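4.2 Changes in task allocation at the Dendano site

Before the automated cell was introduced, the seven operators on the toy wheel line placed every tire by hand. The cell now handles routine placement, and the operators' time has moved toward demonstration, inspection and upkeep. Demonstrations are recorded with a hand-held gripper, so that the operator closes the jaws on a part in the way the cell is expected to do it. Over the study period the operators recorded 270 demonstrations, of which 172 were accepted for training.

Interviews were conducted by Roman and Onu at the end of each shift. Two themes recurred. First, operators described the new work as slower but more closely watched – a rejected demonstration was returned with a comment, whereas a badly seated tire had usually been corrected without a word. Second, upkeep of the gripper had no clear owner. Pads on the fingers wear and tear with use, and the site had no rule for when to replace them. In August the task was added to the shift handover sheet, with 3 minutes set aside for it.

Cârstea's earlier work at Baltus found that such small duties tend to fall to the most experienced worker. We saw the same pattern here until the handover sheet was changed. Figure 7 shows the grasp used for a yellow tire, with the tread held between the two finger pads. Operators were free to choose where on the ring to take hold – a choice that the written procedure leaves open.

Figure 7. Grasp on a toy tire with the hand-held gripper, worn pads fitted. 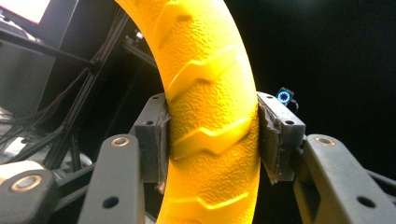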